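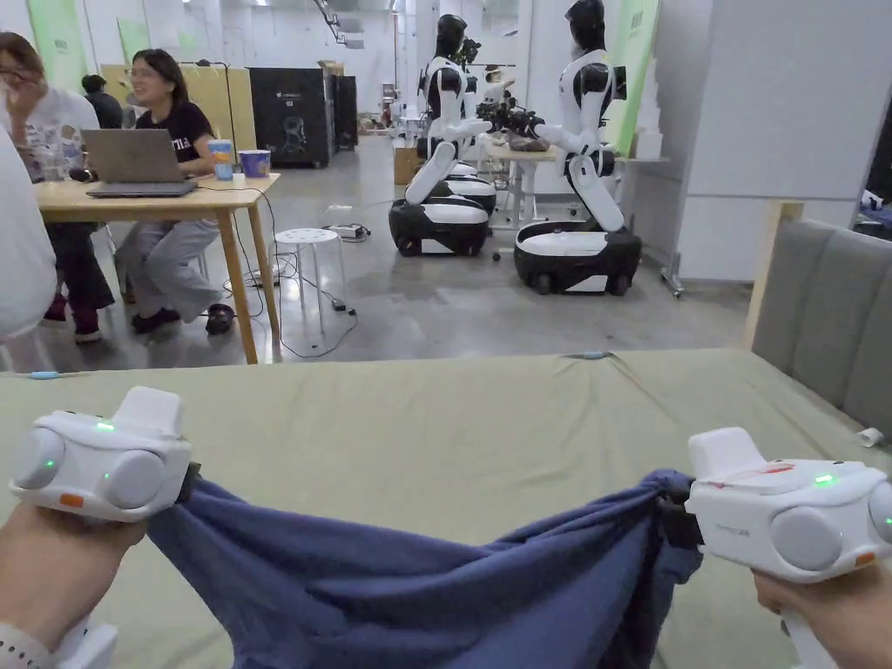 6. Recording a two-handed cloth demonstration

This section covers demonstrations in which the operator holds one gripper in each hand and handles a garment directly. For demonstrations driven from a remote station, go to Section 7. Both methods write to the same session format, and episodes from both can be kept in one Litum project.

The procedure assumes that the grippers have been paired (Section 3) and calibrated (Section 4), and that the head camera has been fitted and adjusted (Section 5).

6.1 Before you start

1. Charge both grippers. Do not start a session if either one reports less than 21 percent.

2. Turn on the left gripper, then the right. Wait until the indicator light on top of each unit is steady green. A blinking light means that the unit is still searching for its partner.

3. Put on the head camera and open the Preview tab in Litum Recorder. Look down at the work surface. Both grippers must be visible when your forearms are level and your elbows are close to your sides.

4. Check the jaw pads for lint, thread and loose fibers. Wipe them with a dry cloth.

5. Enter the task name and the garment code. Use the codes from your Nuneck task sheet. The recorder accepts free text in this field, but the export tool rejects it.

Note: Long sleeves are permitted. Push the cuff back if it covers the gripper's side pod during any part of the motion.

CAUTION: Keep fingers, hair, cords and jewelry clear of the jaws. The spring closes the jaws when the trigger is released, including when the unit is turned off.

6.2 Preparing the surface

Cloth tasks can be recorded on a bed, a table or any flat surface large enough for the garment when it is fully spread.

1. Choose a surface that differs in color from the garment. A blue garment on a green bed cover is acceptable. White on white is not.

2. Smooth out large wrinkles in the covering. Small wrinkles may remain.

3. Stand facing the long side of the surface with your feet still. Walking is allowed only in tasks marked M on the task sheet.

Other people and equipment may be present in the room. Background activity does not invalidate an episode as long as nobody reaches into the work area. Keep cables out of the space where you stand.

6.3 Recording an episode

1. Place the garment on the surface in the starting state given on the task sheet (flat, folded or dropped).

2. Hold both grippers above the surface with the jaws open. Keep them still for 2 seconds. The recorder takes its zero position from this pause.

3. Press the record button on the right gripper. A single tone confirms that recording has started.

4. Lower the left gripper to the first grasp point and close the jaws on the fabric. Repeat with the right gripper.

5. Lift the garment clear of the surface and move the grippers apart until the fabric between them is stretched. A slight sag in the middle is normal. Stop pulling when the fabric begins to slide in the jaws.

6. Carry out the task at an even speed. Move both hands together where the task permits. If you need to think about the next move, stop with the fabric held and continue when ready. Pauses are trimmed during processing.

7. Lower the garment, open both jaws and raise the grippers clear of the fabric.

8. Press the record button again. Two tones confirm that the episode has been saved.

Episodes longer than 60 seconds are split into two files. Split files cannot be used for folding tasks, so discard the episode and repeat it.

Note: Gathered fabric at the clamp is acceptable. The robot's jaws have the same opening as the hand-held unit and will bunch the fabric in the same way. Do not use your free fingers to flatten it, as the robot has no means of copying this.

CAUTION: Do not pull hard against a zipper, button or seam held in the jaws. Sudden release can damage the jaw pads and strike the operator's other hand.

6.4 Correcting mistakes

A missed grasp does not need to be discarded if you recover from it. Open the jaws, raise the gripper, approach again and continue. Recovered grasps are useful in training and should be marked R in the episode list.

Discard the episode if:

- the garment falls off the surface
- a gripper is put down or changes hands
- you touch the garment with your hand
- either indicator light goes out

To discard, press and hold the record button until you hear a low tone. The episode number is not reused.

6.5 Checking the episodes

Review the first three episodes of each session before recording more.

1. Open the session in Litum Recorder and select Replay.

2. Confirm that the jaw opening trace drops at each grasp and rises at each release. A flat trace means that the trigger sensor was not read.

3. Confirm that the left and right position traces both begin at zero.

4. Watch the head camera view for any stretch in which a gripper leaves the picture. Short losses are filled in from the motion sensor. Longer losses are shown in red on the timeline.

5. Select Accept or Reject. Rejected episodes stay on the disk until the session is closed.

Error 621 during replay indicates that the camera and gripper clocks have drifted apart. Close the session, turn both grippers off and on again, and repeat the pairing procedure in Section 3. Episodes already accepted are not affected.

6.6 Transferring to the robot

Accepted episodes can be sent to any Tunness mobile base running Amaral 2 or later. Older releases load the files but ignore the left arm.

1. Close the session.

2. Select Export, then Two-arm.

3. Choose the target robot from the list and select Send.

4. Run the first playback at low speed, with no garment on the table and one person at the stop button.

WARNING: Stay outside the reach of both arms during playback. The arms move to the starting pose as soon as the file is loaded, before the Start command is given.

Cleaning and storage of the grippers are covered in Section 9.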